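Storage and Sorting of Shared Kitchenware in the Drernside Student Residence

Project report, Household and Community Studies
Prepared by Ching-wen Kan, Olanrewaju Tamuno and Lucimara Macedo
Supervising instructor: Shiyu Meng

1. Background

The shared kitchens at Drernside are used by 162 residents over 4 floors. Each floor has one kitchen, with a common cupboard for cups, bowls and small utensils. Residents are expected to return items to the cupboard after washing. In practice, cups are left on the drying rack, on windowsills and in bedrooms, and the cupboard is often half empty by Friday evening.

The residence office asked our group to consider whether portable baskets would serve the kitchens better than fixed shelves. The office had already set aside a small budget for storage and wished to have a recommendation before the end of May. Our work was limited to cups and small tableware. Pots, pans and food storage were left to a separate group.

2. Method

We began by speaking with residents on the second and third floors about how they used the cupboard. Sixty residents completed a short written survey. The questions covered how often they used shared cups, where they put them after washing, and what prevented them from returning them to the proper place.

We then compared three kinds of container: a plastic tub with a lid, a woven tray and an open wire-mesh basket. The tub was supplied by Hivotton, and the tray came from the residence's own stock. Each was placed on a table at normal working height and loaded with cups by members of the group. We noted whether a cup could be set down upright, whether it could be taken out again without moving its neighbours, and whether the container could be carried with one hand.

Cups were placed one at a time, beginning at the left end of the container. This order was kept for every trial so that the results could be compared. A cup that tipped over was recorded as a failed placement and was not corrected until the trial had finished.

The wire basket used in the trials was rectangular and black, with low sides and a thin handle. Its low sides allowed a cup to be lowered in from the front as well as from above.
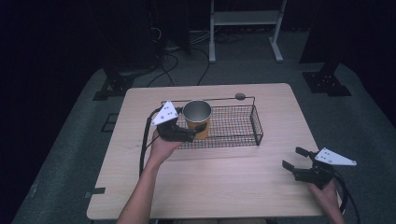

3. Findings

3.1 Survey responses

The most common reason given for not returning cups was that the cupboard was inconvenient to reach when other people were cooking. Several residents wrote that they did not know which shelf was meant for cups. A smaller group said they preferred to let cups dry fully and then forgot about them.

Residents who used shared cups every day were more favourable to the idea of a basket than those who kept their own. One respondent asked that any new container be a dark colour, as the present white shelf liner shows tea stains.

3.2 Container trials

The plastic tub held cups securely but had to be opened with both hands. With the lid removed, its high walls made it awkward to take out a single cup. The woven tray was light, but its base was uneven and narrow cups did not stand well on it.

The wire basket gave the best results of the three. Cups with a flat base stood upright, and their position could be seen through the mesh without leaning over the table. The group did find that very small items, such as teaspoons, could slip between the wires. A liner would be needed if the basket were also to hold cutlery.

4. Recommendations

We recommend that each kitchen be given one open wire basket for cups, to be kept on the table nearest the sink. The existing cupboard should be retained for bowls and plates, with a label on each shelf. We estimate that $100 would cover the labels and liners for the whole residence, with the baskets to be purchased separately.

Flondura carries a basket of similar dimensions, and Lucimara Guimarães of the residence office has agreed to obtain a quotation. We further suggest a trial on the second floor before baskets are purchased for the remaining kitchens.

5. Limitations

The trials were conducted by group members and not by residents during a busy mealtime. We did not test the containers near a stove or on a damp counter, and we cannot comment on how the wire finish would wear over time. Survey responses were drawn from two floors only.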